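4. Filling the box

Use the Zestside box for small, light things only. It is not made for books or tins.

1. Stand the open box on a bed or table, on top of a cloth.
2. Fold knitted items and lay them flat at one end.
3. Put thin cloths and scarves in the space left over. They need not be folded.
4. Slip beads in last, down the side of the box, where they can be seen through the wall.

Note: Do not fill above the rim. The lid will not close on a bulging load.
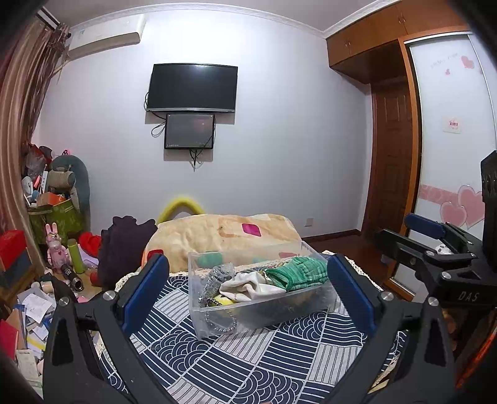
5. Press the lid down at both ends until it clicks. If one end lifts, take out the top item and try again.

Caution: Do not stack more than 2 full boxes. Keep away from heaters.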